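Unit 4 – Reading a Small Destination: Istdale and Its Old Harbor Quarter
Handout for the introductory course in travel and place writing

Last time we talked about big cities and how hard it is to say anything fresh about them. For this unit we're going somewhere much smaller, and I hope you'll come to like it as much as I do (I've been teaching with Istdale for years now and still find something new every November, when the visitors have gone home and the fishing boats come back in close).

Istdale sits at the mouth of the Zamfir, a slow brown river that comes down from the hills behind Pluvdale. The old quarter is on the north bank, packed onto a low shelf of rock, and the newer streets climb up behind it. The year-round population of the quarter is 587, a figure you'll see repeated in every brochure. Please don't open your essay with it! Population tells your reader very little until they know what the place feels like at eight in the morning, when the bakery shutters go up and the ferry from Vornuvar is just tying up at the stone landing.

Do take the ferry if you can. The crossing is 22 minutes and you come in the way traders did, with the customs house straight ahead and the rope sheds off to the right. The road from Pluvdale is quicker, but it brings you in past the parking lot, and you'll spend your first half hour trying to work out where the town is.
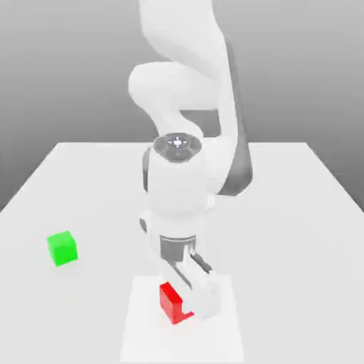 Now, a word on the lanes. There are 10 of them running down to the water, and they are narrow because the land was taxed by its width along the harbor. Houses went deep instead, some with a courtyard in the middle and a second family living at the back. When you walk them, look up at the hoisting beams under the gables – most visitors keep their eyes on the shop windows and miss them completely.

Terms to know for the discussion: frontage tax, rope walk, tidal landing, day visitor, shoulder season.

The summer crowds are the other half of the story. The town lets 200 day visitors onto the north landing at a time, and shopkeepers disagree, sometimes loudly, over whether that's too many or too few. I'd like you to write about both sides fairly, even if you arrive with your mind made up (I certainly did).

For next class: read the chapter on river ports, then write two pages on one lane in Istdale, or on a street near your own home if you can't make the trip. Stay with what you saw and heard – smells are welcome too – and leave the word "charming" out of it. Bring a printed copy, please, as we'll be trading drafts.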